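Search this site
Search
Advanced search Browse issues

25 November 2019
Barua Household Studies Group, Midmont

3.2 Benchtop ovens and the open door

Small countertop ovens take up little room when closed, and most published kitchen layouts record them in that state. The space they need in use is larger. A drop-down door adds its full height to the depth of the appliance, and that added depth falls on the part of the work surface where a plate or a tray would otherwise be set down. We refer to this area as the landing zone. The term is taken from the Brallach layout guide, which applies it only to built-in ovens.

For the present study, depth was recorded twice for each appliance, once with the door shut and once with the door lowered to its stop. Handles were included in both readings. Where a handle projected below the level of the open door, the clearance between handle and work surface was noted separately. Households were visited in October, and 30 kitchens were retained after two were excluded for incomplete measurements.
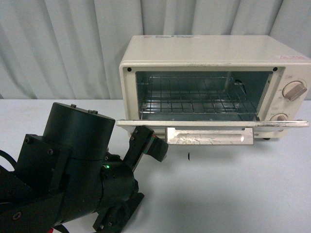
Figure 2. Toaster oven with the door lowered and the wire rack in the chamber.

The rack was treated as a separate item. With the door down, the rack can be loaded from the front, but the user must reach across the full depth of the door to do so. In the Flokari survey this reach was left out on the grounds that it varies with the user. We kept it, measured from the front edge of the open door to the front edge of the rack, as it is a property of the appliance and can be taken with a rule.

Surface wear was coded on a three-point scale (none, light, heavy) for the top panel and for the edge of the door. Scuffs and scratches were coded together. No attempt was made to assign a cause to any mark. Printed labels were coded as legible or illegible at normal reading distance, and the wording was not transcribed.

Two limits of the method should be noted. First, the readings describe the appliance at rest and say nothing about how long the door stays open during cooking. Second, the position of the appliance on the surface was recorded only as left, center or right, which is too coarse to show whether the landing zone overlaps with a sink or a cutting area. In eight kitchens the oven had been moved for cleaning shortly before the visit, and for these the householder was asked to return it to its usual place. The resulting positions are reported with the others in Section 4, and the open-door depths are given there by appliance type.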